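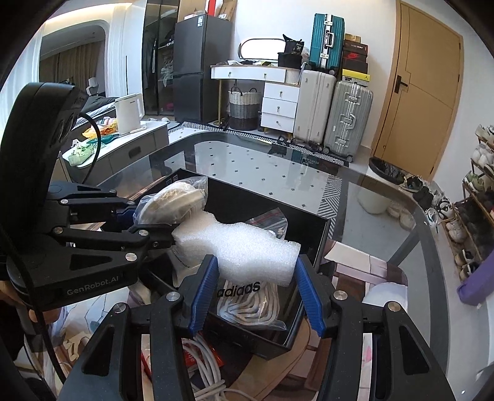
I have a shoebox problem. I like keeping shoes in the box they came in, and I will defend this habit to anyone, including Henok Hadgu, who has been over for dinner enough times to have opinions about my closet. Henok thinks a box goes in the recycling the minute the shoes come out. I think a box is the best free storage a person ever gets handed, and we throw it away like a napkin!

Think about what comes with a new pair. You get the padding, the little bags, maybe spare laces folded up in their own clear packet. Most people I know dump all of it on the table, grab the shoes, and then spend two weeks pushing the leftovers around next to the mail and the charging cables. Then the spare laces are gone forever. I once paid real money for white laces in January while the free ones were sitting in a drawer in Renham, at my brother's place, inside a mitten. (Long story. Not a good one.)

So my rule is that the stuff goes back in the box. Laces first, flat on the bottom, still in their packet. Then the shoes if they're going on a trip or up on a shelf for the season. Then whatever soft wrapping will fit around them. I keep the bubble wrap too, and yes, I know how that sounds.

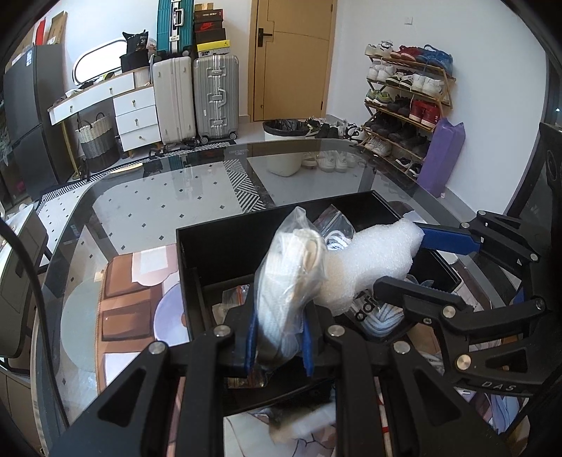 Now, I'm not against shoe racks. A slatted bamboo one by the door is great for the pairs you wear all the time, and I'd never tell you to box up your everyday sneakers. But a rack fills up so fast. You start with a nice neat row on each tier, then you're wedging them in sideways, and pretty soon there's a pile on the floor beside it and you're hopping around on one foot looking for the left one. My feeling is that once shoes hit the floor, something on the rack needs to go back in a box.

Emil Zaugg, who sold me my first decent running shoes, told me he'd kept almost 500 boxes at one point, and I will admit that is too many boxes. He had a garage. I have half a closet and the space under a bed, so I stop when the bed stops.

Where I do give Henok some credit is on the tiny packets. You know the ones, the crinkly little things that fall out and say not to eat them. I used to save every one because it seemed smart, and I ended up with a jar of them that I moved to three different apartments. Those can go. So can the cardboard bits and any plastic that's already torn.

But the laces stay, and the box stays, and if it has a lid that still closes I'm writing the color of the shoe on the end with a marker and putting it under the bed. Henok can have the recycling bin. He came by last month asking if I had a box about the size of a toaster, by the way, and I gave him two.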